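Skarnora Two-Arm Bench Kit: What to Order and What to Plan For

Sold by Flikel. Ships from our Killovville warehouse.
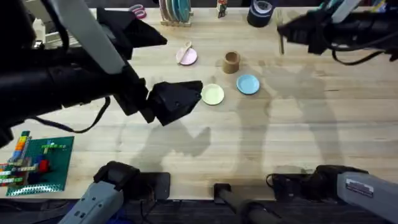 What the kit is

The Skarnora kit is a pair of tabletop arms with grippers, bought as one order line and mounted along the same side of a table. Buyers use it for sorting dishes, filling racks, moving small parts and similar light bench work. It is priced for teaching labs and small development teams. It is not rated for food contact or for use near wash water.

In the box

2 arms with grippers
2 bases
2 power supplies
Cable set, standard length
Table clamps and hex keys
Printed setup sheet

Not in the box

Table
Control computer
Camera and camera mount
Plates, racks, bricks or any other task items
Spare gripper fingers

The table

Most first orders get held up by the table. Pick one that does not rock when you lean on it. A plain wooden top is fine, and board seams do not matter as long as the boards sit level with each other. The clamps need a straight front edge and a top no thicker than 2 inches. Both arms reach over a shared area in the middle, so put the items that both grippers will handle there. Things used by only one arm can go out to that side.

Leave 24 inches of clear floor behind the chair or stool on the operator side. If the table is against a wall, check that nothing on the wall hangs low enough for a raised arm to touch.

Cables

Cables run along the arms and need slack at every joint. Order the long cable set if the power outlets are on the far side of the table. Tie the cables down after the first full range test and not before - a cable that looks loose at rest can pull tight when the arm stretches out.

Task items

Budget for these separately. Cheap kitchen plates in several colors, a cup or two, a wooden dish rack and a tub of building bricks will cover a lot of early work. Buy doubles of anything you expect to drop. If you plan to compare results over several months, put a full second set in a closet, as stores change colors and sizes without notice.

Spares and service

Gripper fingers are the part customers reorder most. They come in packs of two (one gripper) and are held in stock. Replacement bases and full arms are built to order by Lo Presti and take 11 weeks. Teams with a fixed end date should order a spare arm with the kit.

The warranty covers 30 months on motors and gears. Fingers, clamps and cables are wear items and are not covered.

Cost planning

Finger pack: $356 per pair of grippers
Long cable set: quoted with the kit
Spare arm: quoted with the kit
Setup visit: optional, one day, travel billed at cost

Prices are reviewed every July. Quotes issued before the review stay valid until the date printed on them.

Ordering

For quotes and school purchase orders, write to Marietjie Steyn in sales. For table drawings, mounting questions and repairs, ask for Osvaldo Gentile. Please include your table size and the distance to the nearest outlet with the first message.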